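October, gone eleven at night

Back late, tea out of the flask because I couldn't face washing a cup. Writing this quick before I forget what I changed.

Started the day with the planner still throwing away good grasps. Log from last night's run on the Omine branch: 1294 candidate poses, 797 rejected for collision. Far too many. Spent the morning convinced it was the chassis mesh, went through it wall by wall, nothing wrong with it. Then the padding. I'd set it fat weeks ago when the arm was new and I was scared of it, and never put it back. Down to 4 mm now and the reject pile shrank at once. Cross with myself. Left a note in the config this time, in capitals.

After lunch the wrist view. Pose estimate for the fixture kept jumping, a small twist and then back again, always when the light comes up on the rails. The edge finder loves those grooves. Long, straight, high contrast, everything it was told to want, and it would sooner lock on to the table than the grey plate sitting on it. Masked off the slots by hand to test the idea and the twist went. So that's the cause, but a hand mask is no use the minute the camera moves. 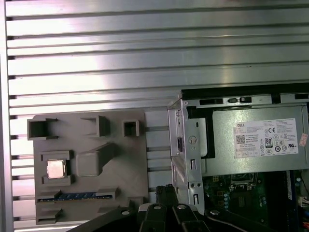

Tried the Leltus filter next, the one that throws out any line parallel to the table axis. Works until the fixture is sat square to the rails, and then it throws out the plate as well. Of course it does. Two hours on that. Might weight them down instead of dropping them, and let the holder corners do the work, they're a shape nothing else on the bench has. Memory strip slot might help too, long straight pair of walls but a blue thing between them, colour is cheap to check. Must not start on colour tonight.

The chip is its own problem. Shiny top, so depth comes back full of holes, and the height it guesses depends on where the wrist is. Thinking I stop asking for depth there at all. We know the socket frame height, we printed the thing. Take it from the model and only use the camera for x and y. Feels like cheating but I think its right.

Flornari want the full sequence in one tree - pick, carry, line up, press - and I still have it as 5 scripts which call each other and share a file. Embarrassing. If one dies halfway the next one happily carries on with stale poses. Put a timestamp check in before I went home, ugly, will do for now.

Barbosa message unanswered again. Tomorrow.

To do: weights not filter. Fixed height for the chip. Stop widening tolerences every time I get nervous. Push the branch, didn't push the branch. Bed.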